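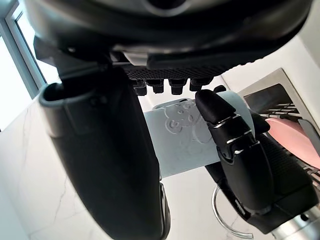
Formação e carreira

22 de novembro de 2025

O primeiro módulo do curso noturno de programação da Koteston terminou na quinta-feira e tenho agora material suficiente para registar como está organizado, o que funcionou e o que vou alterar na próxima edição. Escrevo sobretudo para quem me perguntou por e-mail se vale a pena inscrever-se sem experiência prévia.

O módulo dura nove semanas, com duas sessões por semana, das 19h00 às 21h30. A linguagem é Python. Na edição de junho usámos JavaScript e o resultado foi aceitável, mas perdia-se demasiado tempo a explicar coerção de tipos a pessoas que ainda não distinguiam uma cadeia de caracteres de um inteiro. Em Python o erro aparece mais cedo e a mensagem é, em regra, legível.

A sequência atual é a seguinte: terminal e sistema de ficheiros, variáveis e tipos, condições, ciclos, funções, listas e dicionários, leitura e escrita de ficheiros, testes, projeto final. O controlo de versões não tem sessão própria. Introduz-se o git na segunda semana com quatro comandos (clone, add, commit, push) e os ramos só aparecem na sexta, quando já existe código que justifique um ramo.

A sessão do terminal foi reescrita pelo Siamak Amini. A versão anterior era uma lista de comandos para decorar. A nova parte de uma pasta desarrumada, com nomes de ficheiros com espaços e acentos, e pede que os alunos a organizem sem rato. Demora mais, e os problemas com caminhos relativos diminuíram bastante nas semanas seguintes.

Os testes continuam a ser o ponto fraco. Apresentei o pytest na oitava semana, tarde demais. Os alunos escreveram testes para código que já consideravam pronto e trataram o exercício como burocracia. A Rozália Borbély, que dá o mesmo módulo na Hevar, introduz asserções simples logo com as funções, sem falar de bibliotecas. Vou copiar o método e deixar o pytest para quando houver mais de um ficheiro de testes.

Quanto ao ambiente de trabalho: na primeira semana perdemos uma sessão inteira com instalações. Três versões de Python no mesmo computador, permissões em falta no Windows, um antivírus que bloqueava o ambiente virtual. Na próxima edição o guião de instalação segue por e-mail antes do arranque, com um pequeno script de verificação que imprime a versão do interpretador e o caminho do executável. Quem não conseguir correr o script aparece meia hora mais cedo.

O projeto final foi um gestor de empréstimos para uma biblioteca pequena, em linha de comandos, com persistência em JSON. O enunciado tinha uma ambiguidade nas renovações (não dizia se o prazo contava a partir da data do pedido ou do fim do prazo anterior) e recebi as duas interpretações. Aceitei ambas quando estavam documentadas no README. Vou manter a ambiguidade e acrescentar uma linha a pedir que as decisões fiquem escritas.

Sobre a pergunta dos e-mails: sim, é possível começar do zero, desde que haja seis ou sete horas livres por semana fora das sessões. Com menos do que isso o atraso começa nos dicionários e dificilmente se recupera.

O segundo módulo trata de bases de dados relacionais e usa SQLite. Falta-me rever os exercícios de junções e escolher o conjunto de dados. O repositório com os enunciados do primeiro módulo fica aberto até ao fim do ano; correções por pull request, de preferência uma por ficheiro.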